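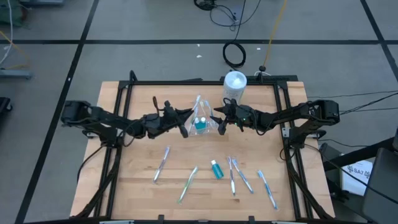
4. Results

4.1 Participation and completion

The analysis file covers 913 young people who took up a place on the Prido exchange in one of its three program years. Each of them spent a placement term in either Worville or Prerside, working in a mixed team with local participants of the same age on a small trading project. Placement was decided by the program office on the basis of travel dates and available rooms. It was not random, and the two groups differ slightly at baseline: participants placed in Prerside were older on entry and more likely to have held a paid job before.

Completion was defined in Section 3.2 as attendance at the closing review together with a filed project account. By this definition, completion was higher in Prerside than in Worville in every program year. The gap narrows once age and earlier work experience are entered into the model, and in the third year it is no longer distinguishable from zero. We therefore read the site difference mainly as a difference in who was sent where, although a small site effect in the first year remains after adjustment. In that year the Worville office opened after the first teams had already arrived, and its mentors were still being recruited.

Non-completion was concentrated early. Most participants who left did so before the second team meeting, and very few left after their team had made a first sale. The shape of this curve, already shown for the pooled sample in Figure 2 of Section 3, is nearly the same at both sites. It also holds when teams that were merged during the term are dropped from the sample.

4.2 Weekly logs

Participants were asked to keep a short weekly log. A total of 3091 logs were usable after duplicates and blank entries were removed. Logging rates fell over the term, as is common with diary instruments, and fell fastest in teams whose mentor did not reply to entries. Since mentor replies were not assigned by us, the direction of this relationship can't be settled from the logs alone. A mentor may stop replying when entries become thin.

Two coders read all logs against the scheme in Appendix B. Agreement was acceptable for the codes "task," "money," and "team conflict," and weaker for "confidence." The last code was split into two after the pilot round in April, one for statements about a specific skill and one for general statements about the self. Only the first of these reached the threshold we had set in advance, and the second is left out of the models below.

References to a specific skill rose across the term at both sites. The increase was steepest for talking to customers, followed by pricing. Bookkeeping shows almost no increase. This last result was unexpected, given that each team received two taught sessions on accounts and had to file a project account to complete. Reading the entries in order suggests a simple explanation: in most teams one person took over the accounts in the first weeks and kept them until the end. The remaining members mention money often, but in terms of what had been earned or spent and seldom in terms of how the record was kept. Where teams rotated the role, all members mention bookkeeping as a skill at some point. Rotating teams are few, however, and they did not choose rotation for reasons we can observe.

Team conflict was recorded in most teams. It peaked in the middle of the term, typically around the decision on how to use the first income. Conflict as such is not related to completion in any model. Unresolved conflict, coded where the same dispute appears in three or more consecutive weeks, is related to it negatively, and the estimate is stable across specifications.

4.3 Host interviews

The program's stated aims refer to the visiting participants. Earlier evaluations of similar schemes have mostly followed such aims in deciding whom to ask, with the result that effects on hosts are thinly documented. We held 123 interviews with host-side respondents, made up of local participants, mentors, and staff of the small firms that supplied the teams with stock or selling space. Interviews were arranged through Pap, the partner organization at both sites, which also provided interpreters. Respondents were told that Pap would not see the transcripts.

Local participants described gains that overlap with those in the visitor logs, with one clear exception. Visitors wrote a great deal about working in an unfamiliar setting. Local participants spoke more about being treated as the person who knew the market, and several linked this to a change in how they were regarded at home or at college. Some also reported costs. The visiting term did not line up with the local exam calendar, and those in their final year had to miss either team meetings or review classes. This complaint was more frequent in Worville, where the college timetable is fixed earlier.

Mentors were generally positive but divided on workload. Those who had mentored in more than one program year reported spending less time on each team in the later year. New mentors reported the reverse – their hours exceeded what they had been told to expect, mostly on account of travel between team sites. The supply firms gave the most mixed answers. Firms that sold stock to the teams regarded the arrangement as ordinary trade. Firms that lent selling space were less satisfied, and a minority said they would not do so again without a written agreement on opening hours.

4.4 Robustness

Three checks were made. First, the completion models were estimated again with a stricter definition that also required a minimum number of logs. The coefficients on age and earlier work experience keep their sign and size. Second, teams supervised by the program's own office staff were removed, as these staff also took part in selecting applicants. The results do not change. Third, the log analysis was repeated using only participants who logged in at least half of all weeks. The increase in skill references is smaller in this subsample but remains positive for customer contact and pricing.

One limit applies to all of the results above. There is no comparison group of applicants who were turned down, as contact details for these applicants were deleted under the program's data rules before the study began. Changes over the term may partly reflect maturation or the effect of any term spent away from home. The host interviews are less exposed to the second of these concerns, since local participants stayed where they were, but they were held once only and rely on recall. Section 5 takes up what can be said about program design within this limit, beginning with the assignment of the bookkeeping role.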